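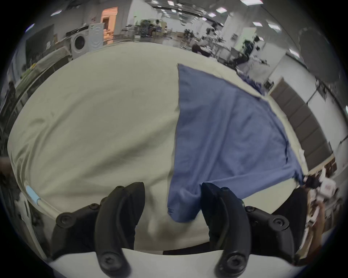
October 2025

I started with towels in June, and I still can't fold one the way the script wants without thinking about it. My job for the past few months has been recording demonstrations for a folding policy at Duleck. I hold a gripper in each hand, fold cloths on a bed, and the recordings go to Xiaoqing Zou, who trains on them. A few people have asked me what the work is like, so I'm writing it down.

The grippers are hand-held. You squeeze, the two fingers close, and a camera on the body records what the fingers are doing. Before this I spent a short time on the other method, driving an arm from across the room with a pair of controllers. I was bad at it. With cloth you want to feel when you have one layer and when you have two, and through the controllers I felt nothing at all. I would pinch, lift, and find that half the towel had come along. With the hand-held ones you get a little of that back through the handle. It's about as good as picking something up with kitchen tongs.

The script for a plain cloth is short. Find a corner, find the next corner along the same edge, lift, lay it out flat. Fold in half toward yourself. Fold in half across. Fold once more if it's a big one. Then slide the finished piece to the side and let go cleanly. That last part is in bold in our notes, because early on a lot of us opened the fingers and pulled back in the same motion, and the cloth came with us.

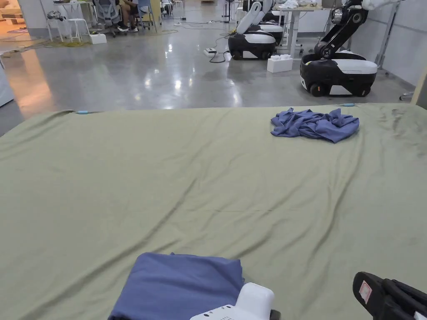 The part I find hardest is the start. A cloth that has been dropped in a heap doesn't show you its corners. By hand you'd give it a shake and it would be done, but we're not allowed to shake. Virgil Gavrilă, who wrote the notes, wants every move slow enough that an arm could repeat it. So you take hold of whatever edge you can see and pull, and then you follow the edge along until it turns. Sometimes you follow it the wrong way and end up in the middle of a fold. You put it down and try again, and you keep recording.

That was a surprise to me. I assumed they would want only the good ones. Xiaoqing keeps a fair number of the takes where I miss a corner and go back for it, as long as I recover without grabbing the cloth with my bare hand. Her reason is that the robot is going to miss corners too, and it needs to have seen what comes next. What she throws out are takes where I stop and think. If I hover over the bed for a while deciding what to do, the policy learns to hover. We had a version in the summer that did this. It would reach out over the cloth and stay there, and Radu Ardeleanu stood next to it with his hand by the stop button until he got tired and sat down.

My target is 90 takes a day. On a good day I go over it. On a bad day something goes wrong with the tracking and I lose a batch. The tracking needs to see enough of the room to know where the grippers are, so you can't crowd in too close with your body or hang over the bed. It also doesn't like it when you swing around fast. I've learned to turn like someone carrying soup.

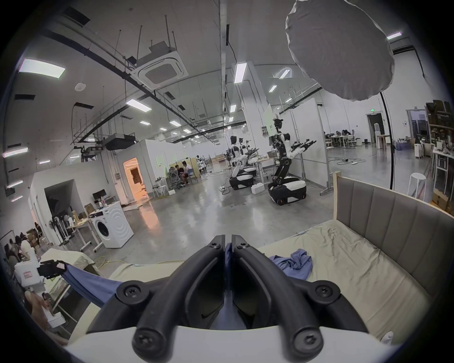 We change things between batches so the policy doesn't get attached to one setup. Another sheet, another cloth, a different starting heap, a different side of the bed. Stela Husar makes up the list of changes and I follow it. I used to drop the cloth the same way every time without noticing. She noticed. Now I drop it from different heights, or push it up against itself with a finger, or leave it hanging partly over the side, which is a nuisance to start from but does come up in real bedrooms.

Blue cloths are easy for me because I can see the edges against a pale sheet. White on white is bad. I asked whether it mattered that I could barely see the edge myself, and Radu said to do them anyway, and to do them in the morning before my eyes got tired. So those go first now.

My thumbs hurt for the first couple of weeks. Parisa Ghasemi showed me how to hold the grip further back in the palm and squeeze with the whole hand, and that fixed most of it. My shoulders are another matter. A bed is low and I'm tall. I take a break after every batch and walk to the water dispenser and back, whether I want water or not.
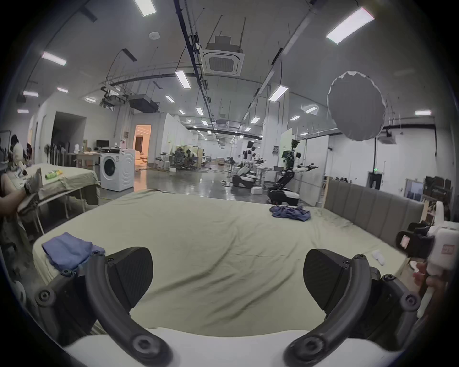
Last month we ran the newest version on the plain cloths. I had 377 takes in that training set, more than anyone else, and I wanted to see it work. It got through 6 in a row before it picked up two layers and folded the thing into a wedge. I could see my own habits in it. I tend to pat the far edge down with the left gripper before I let go, which isn't in the script and which I'd never thought about. The robot did the same pat each time, even on the wedge.

Virgil asked me to stop doing it. Parisa thinks we should keep it, as the fold lies flatter afterward. For now I'm recording half with and half without, and Xiaoqing will train both.

Shirts are next. I tried a few at home with kitchen tongs to get an idea, and the sleeves are going to be a problem.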